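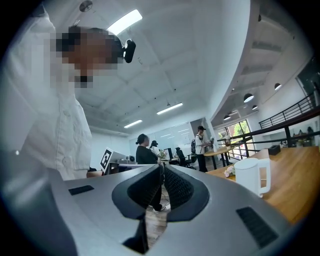
How do I stop the planned path lagging behind the camera when I replay a recording?

Stamp each image when it is captured, then have the planner look up the pose for that stamp. Most players hand over whatever pose arrived last, and at 60 images a second the error builds up fast on quick turns.

Posted by drusta_dev
That fixed most of mine, thanks! I'm running the Lis planner on a laptop and the path now hugs the recorded one beautifully until I start a sharp wrist rotation. Then it swings wide and comes back. Is that still timing, or should I be looking at the smoothing filter? My log for one replay has 369 poses in it and none are missing.

Posted by jerkine_fan
Filter, I'd bet! I had the same wide swing and it was lovely to finally see it go. If you're averaging rotations as plain roll, pitch and yaw, the numbers jump when an angle wraps and the average lands somewhere silly. Switch to quaternions, check the sign of each one against the one before, and use slerp between them. My window was 20 poses, far too long for wrist work, so shorten that too. Plot the raw and filtered angles in different colours and the bad spot jumps right out (so satisfying).

Posted by dakcombe88
check your units as well, mine was in degrees and the planner wanted radians

Posted by drusta_dev
Radians were fine, but the sign flip was there at pose 212, right where it swings! Slerp is in and I'm replaying the whole set tonight. I'll try the shorter window after that.

Last updated 15th October
Contact the moderators | © Jerkine Community Help | Back to top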